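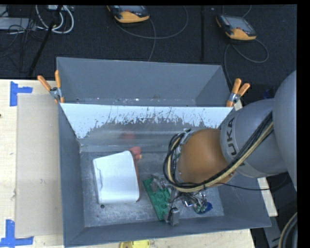

Week 6: Wear, Scuffs and Surface Finish

Instructor: Fatemeh Kiani
Reading for this week: course packet, chapter 5

1. What we mean by wear

Wear is the loss or movement of material at a surface that is rubbed, struck or scraped by something else. It is different from corrosion, where the loss is chemical, and from plain bending, where the part changes shape but keeps its material. In service the three often happen together. A dent in a painted panel cracks the paint, the crack lets water in, and rust then lifts more paint around it.

Last week we covered hardness. Keep those notes handy. Hardness matters a great deal in this topic, but it does not settle every question. Some rubber linings outlast steel in chutes that carry wet gravel, and rubber is much softer than steel.

2. Kinds of wear

Abrasive wear. Hard grains or a rough hard surface cut grooves in a softer one. Two-body abrasion is sandpaper on wood. Three-body abrasion is grit caught between two sliding parts. For the same material and load, the three-body case usually removes less, as the grains can roll.

Adhesive wear. High spots on two surfaces touch, bond for a moment and tear apart. Material moves from one side to the other. In bad cases between metals this is called galling. Stainless steel bolts run into stainless steel nuts with no lubricant are the usual shop example.

Fatigue wear. Repeated loading starts small cracks at or just under the surface, and flakes come loose. Look for it in ball bearings and gear teeth.

Erosion. Particles or drops carried in a stream hit the surface. The angle of impact matters. Ductile metals tend to lose the most at shallow angles, brittle materials at steep ones.

3. A simple wear equation

The form we use is Archard's:

V = K × F × s / H

V is the volume worn away, F the load pressing the surfaces together, s the sliding distance, H the hardness of the softer surface, and K a number with no units that has to be measured for each pair of materials. Doubling the load doubles the wear, as long as the kind of wear stays the same. That last condition is often broken in practice — a heavier load can push a mild case into a severe one, and K then jumps.

Worked line for your notes: with F = 900 N and everything else fixed, cutting the load to 300 N cuts V to a third.

4. Finish and appearance

A smooth surface reflects light mostly in one direction and looks bright. Fine scratches scatter the light and the surface looks dull, even when very little material is gone. For this reason appearance is a poor guide to depth. Run a fingernail or a stylus across the mark before you judge it.

Scratches that all run one way point to sliding in that direction. Crossed scratches and short nicks point to mixed handling.

5. Lab and homework

The lab uses the Tritov samples, one coated and one bare. Weigh each sample before and after the run, clean it both times, and write down the load and the distance. Safety glasses stay on for the whole session.

Homework: problems 5 through 19 in the packet, odd numbers only. Show units on every line. Due February 23, 2025, on paper, in the box outside the Ovlow lab.

Next topic: coatings and platings.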